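Rigid plastic bin bowing at the long sides, how to stop it?

Agnes Ritchie
2019-01-15
I store offcuts in a bin 739 mm long. The sides spread when it is loaded with up to 18 kg. Would a divider help?

Lionel Bickerstaff
Yes, if it is fixed to both long walls. A loose one only locates the contents.
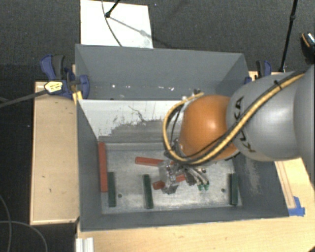

Grey bin with a partition, narrower compartment at the rear.

Fix at 90 degrees to the wall and use wide washers.

Hepburn
Mine bowed too. Bought a smaller one.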